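How Often Do Students Wash Their Bedding?
Term project report, 7 June 2021

When we chose this subject in April we thought it would be a light one, and I will admit it grew on us rather a lot. We sent a short questionnaire to the halls on Nerilska Street and to the shared houses behind the Prendorska laundrette, and 89 people were kind enough to fill it in. We also kept washing diaries ourselves for eight weeks, which was good fun to begin with and a bit of a chore by the end.

Most people told us they changed their sheets every fortnight, though 20 said they only did it when someone was coming to visit!
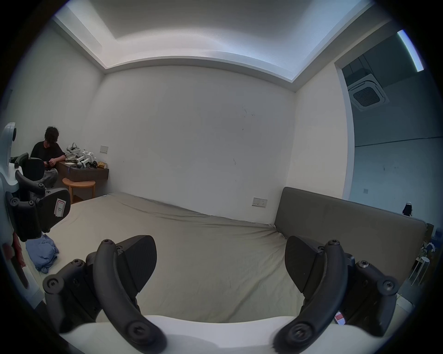
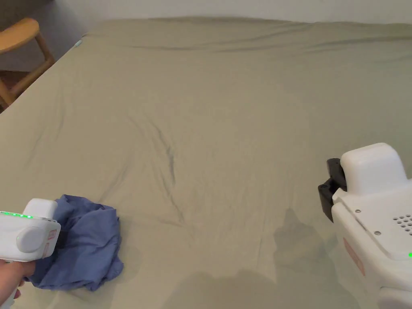 The cost of a wash came up again and again in the comments, far more than we had expected. Students without a machine at home have to carry everything down the hill, and several wrote that they wait until the bag is properly full – quite understandable on a wet evening. Between us, our diaries recorded 585 minutes spent sitting in the laundrette, mostly reading. If we did the project again we would ask about drying as well, as plenty of people wrote about it in the margins and we had no column to put it in.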